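Stimix Tabletop Set

Demonstrations of two robot arms handling kitchen objects, gathered by Huvidau to train the Urkance policy. The set holds 1,649 episodes across 11 tasks. Operators drove both arms by hand controllers - no scripted motion is included.

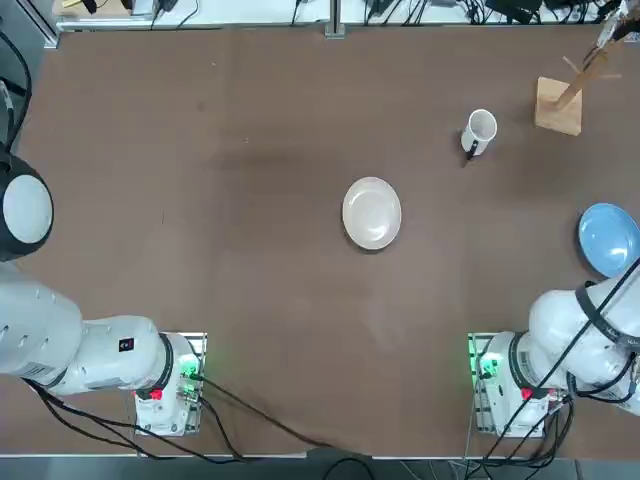

Each episode folder has joint positions, gripper commands and one video per camera. Tasks are given as short text prompts, such as "hang the mug on the stand." Failed attempts are kept and marked success=0.

Known issues: 19 episodes have no head video. Object positions were changed by hand between episodes, so coverage of the table is uneven.

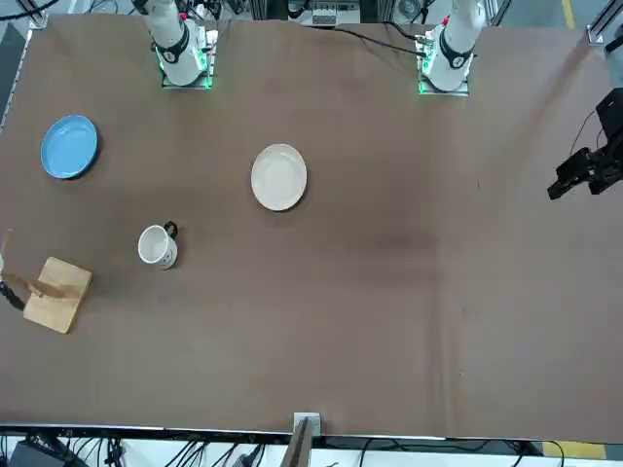 Fixed camera view: two plates, mug and cutting board.

Split files are in /splits. Send corrections to the Peñalver data desk.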